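Wood for People Who Mostly Buy It
Unit 2 handout: Finish, Glare and Other Disappointments 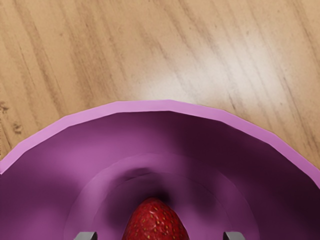 Last unit we dealt with what a tree does while it is standing up. From now on the tree is furniture, and most of your grade depends on whether you can tell what somebody has put on top of it.

Start with the word "finish." In a showroom it means color. In this course it means the layer between the wood and your coffee. The two get mixed up constantly, and the Prornley catalog, which we will be reading closely and without mercy, manages to use the word both ways on one page.

Film finishes
Varnish, lacquer and shellac sit on the surface and harden there. They protect well and they shine, sometimes more than you wanted. A glossy tabletop near a window will show you the window. If you paid extra for the grain, this is a strange thing to have bought. Matte versions scatter the light and hide scratches a little better, though they go shiny wherever elbows live.

Oil finishes
Oil soaks in. It looks lovely in December and thirsty by spring. Repairs are easy, which is lucky, as you will be making them. Rags soaked in drying oil can heat up and catch fire by themselves. Lay them flat outdoors to dry, away from anything you like. This will be on the test and also, possibly, in your garage.

Wax
Wax is a finish the way a paper umbrella is a roof. Use it over something else.

Grain and color
Stain settles unevenly in softer wood, so the same can gives you stripes on pine and very little drama on maple. Knots do as they please. Test on the underside first. Sneha Rastogi's sample boards (there are 91, numbered by a system known to her) are in the cabinet by the sink, and you may borrow two at a time.

Reading for next time
Konstantinidis, the chapter on solvents. It is long. Skip the poem.
Beltura care leaflet, both sides. Underline every claim you can't check.

Lab
Babak Taheri runs the sanding session at 4 p.m. Sand with the grain. If you sand across it, the stain will find every scratch and announce it to visitors. Dust masks are on the hook, and the Skirkik sander stays on the bench even if you promise to bring it back.

Short essays go in the tray, 492 words at most. The limit was 500 until last year's group began negotiating.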